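Wistach household water-use diary set – readme

Maintained by Heloísa Guimarães
Last touched: April

What it is

Diary entries from households in the Sultarside area writing down when they used water at home and what for. Paper diaries first, then typed up. One row per use. Plain CSV, comma separated, UTF-8. Opens in any spreadsheet.

Put together for a shower-and-laundry timing study. Should do fine for other things – teaching, charts, trying out cleaning scripts. Not good for billing questions, there's no meter data in here at all.

Size

3,918 rows typed up
3,549 rows after cleaning
6 columns

Both versions are in the folder. Use the clean one unless you want to see what got dropped. Mostly dropped for missing start time, or the same entry written twice by two people in the one house.

Columns

house – a code, no meaning to it, not in street order
start – 24 hour clock, local time
mins – whole minutes, rounded up
use – shower, bath, dishes, laundry, garden, other
litres – the household's own guess, see below
note – free text, whatever they wrote

Litres is the weak one. People guessed. Some put 1,000 for a garden hose left on and we've left it alone, could be right. Blank means they didn't guess, it does not mean zero. Please don't fill blanks with zero!! Has happened already, the averages came out silly.

How it was typed

Two people, seperately, then compared. Where they disagreed we went back to the paper. Handwriting in the Brito sheets is hard going, so expect odd spellings in the notes. Didn't fix spelling. Did take out names, phone numbers and one full street address.

"Washing", "wash" and "load" all went to laundry. "Washing up" went to dishes. If it only said "washing" and it was after tea time we checked the note, and if no note it's laundry. Arguable, yes.

Rinsing out buckets is other. Filling a kettle is other. Dog baths are bath – there was a discussion.

Known problems

- Start times bunch up on the hour and half hour. Memory, not plumbing.
- Toilets not recorded. Left off the paper form, nothing to be done now.
- Colour coding in the old spreadsheet was lost on export. It marked entries filled in by kids. Will add a column if I find the original
- Garden use is low. Diaries went out in the cooler months.
- Daylight saving change not corrected.

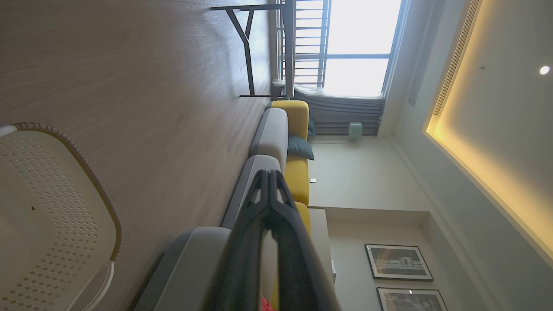 Laundry rows

Where one load was split over two rows (wash then extra rinse) we kept both. Sum them by house and start hour if you want loads. Hand washing counts as laundry. Soaking counts once, at the time the tub was filled. Dryer use isn't water so it's out, even where people wrote it down.

Using it

Free to use and share, please say where it came from. "Wistach household water-use diary set" is enough. No need to ask first.

If you merge it with the Fanik rainfall table, match on hour. Their clock is on standard time all year, ours isnt.

Changes

Clean file redone after the duplicate check was found to be skipping blank notes. Older copies have more rows, bin them.

Fixes and questions to Heloísa, with the house code and start time of the row.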